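When a Robot Misses the Hook

Have you ever hung up your coat, walked away, and heard it flop to the floor? Robots have that trouble too! At Tistberg, a robot named Jondero practices on a computer, in a pretend room, hanging long thin things on a rack (over and over, some 300 tries in a day).
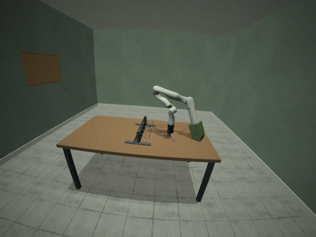
Jondero's gripper down at the table, next to the rack.

One day in June, Jondero began letting go too soon. It thought the hook was a tiny bit closer than it was, and a tiny bit is plenty when your hook is so skinny.
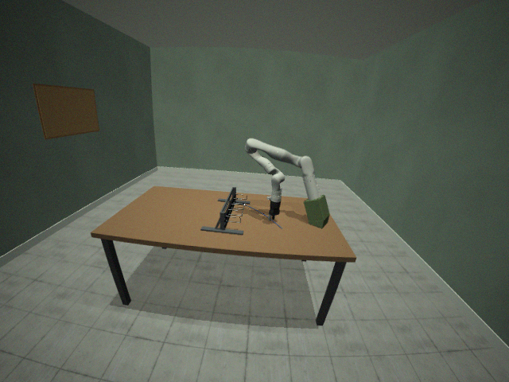
The rack's hooks have little turned-up ends.

So the grown-ups added a safety rule: after letting go, back away, stop, and check before you move again.

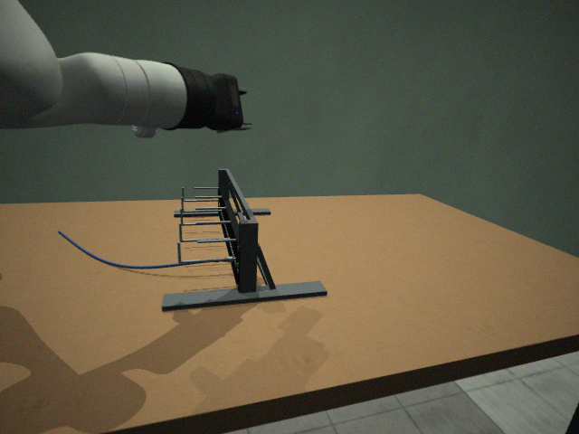 A reader named Khalaf wrote in to ask why the robot can't simply grab faster, and whether a real cable might get yanked right off if it did.

It might, and a real arm in a hurry could bump somebody's fingers as well, so slow is the rule for now. Jondero still has 50 more practice tries to go before the new rule gets its grade.

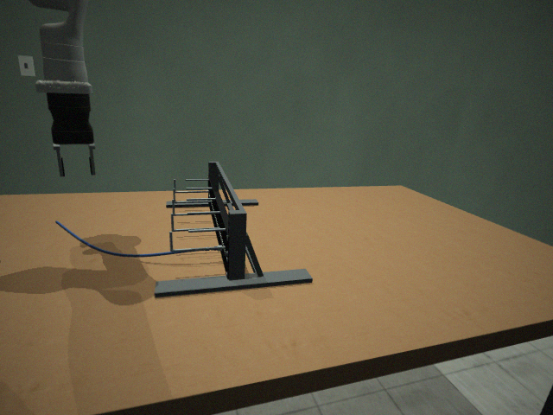
If a try goes wrong, the computer puts everything back at the start, and off Jondero goes again.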